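Arms on the Bench: My Project Report on Automation at Protance

For my workplace project I spent most of September at Protance, a small company that puts together teaching kits for schools. If you had a box of snap-together parts in fourth grade, somebody had to put those parts in the box, and that's the kind of work I was looking at. My question was pretty simple: what happens to the people in a packing room when a robot arm starts doing part of the sorting?

I picked Protance partly because my aunt used to work there (full disclosure!) and partly because they said yes. Two bigger places never wrote back.

The packing room ships up to 2100 kits a month in the busy season, which is right before school starts. I showed up at the tail end of that, so everyone was tired and a little bit done with questions. Even so, they were really nice to me. My main contact was Nuria Lozano, who runs the room, and I also spent a lot of time with Bonifacio Palacios, who has been sorting small parts by hand there longer than anyone else.

Before the arms came in, sorting went like this. Parts arrived mixed, you tipped a pile on the table, and you picked through it by color and shape into bowls. Bonifacio can do this while holding a full conversation about soccer. I tried it one Wednesday and I was terrible at it. My neck hurt by lunch and I kept putting things in the wrong bowl, which he found very funny.

Now there's a project in the room called Tresent, and it's mostly small desktop arms that practice picking up little pieces and dropping them in a bowl. They're slow. I want to be fair about that, because when I told my classmates about my topic they all pictured a car factory. Bonifacio is still way faster than any arm in the room, and everyone knows it, including Nuria, who signed off on the whole thing.

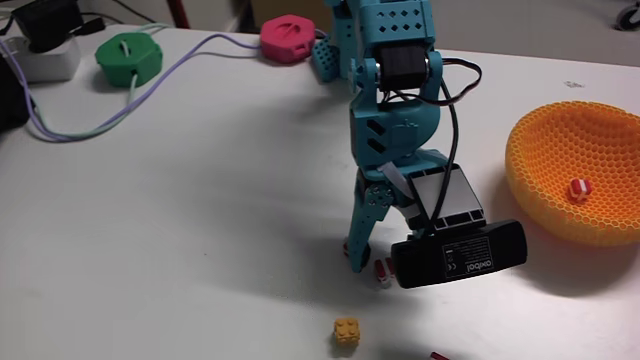
What surprised me is how much of his day has changed anyway. He used to sort from start to finish. Now he sorts in the morning and spends the afternoon with the arms – setting out pieces, watching the tries, writing down the misses, putting everything back for the next round. He keeps the log on paper first and types it up later. On the last page I looked at, he had 502 tries written down and 70 of those marked as misses, with little notes next to them like "slipped" or "went for the wrong one." I asked if he minded. He said his hands hurt less and his eyes hurt more.

I got a different answer from the people at the packing end. For them almost nothing is different yet, except that they worry about it. One woman (she asked me to leave her name out) told me she didn't mind the arms, she minded hearing about them from a poster in the break room. I think that's the most useful thing anyone said to me the whole month. When I brought it up with Nuria, carefully, she said it was fair and that they had rushed it. She has started doing a short talk at shift change where people can ask whatever they want. I sat in on two of those. The first one was pretty quiet and the second one ran over by a lot.

Pay came up too, and I don't have a great answer on it. Bonifacio's job title changed but his hourly rate hadn't when I left. He told me he had asked and was waiting. Nuria said it was being looked at. I'm writing it down here because my instructor told us to include the stuff that isn't settled.

A couple of problems with my report. I only talked to day shift people, so I have no idea what evenings think. I was also there for just a few weeks, and the arms were still learning the easy stuff. If I went back in spring I might hear totally different things. And I liked everybody, which I know makes it harder to be neutral!

If another student wants to take this up, I'd look at training. Right now the only person who can run a full afternoon with the arms is Bonifacio, and he learned by standing next to the guy who set them up and asking him things. There's a manual, but he says it was written for somebody else. He's been making his own version in a spiral notebook, with drawings, and Nuria wants to get it copied for two more people on the sorting side. I'd love to know if they use it.

My interview notes and the questions I asked are in the class folder under Camargo, which is our section's name for this round of projects.

Contact the project page editors | © Camargo Student Projects | Back to top

This site uses cookies to remember your settings. Accept | Manage choices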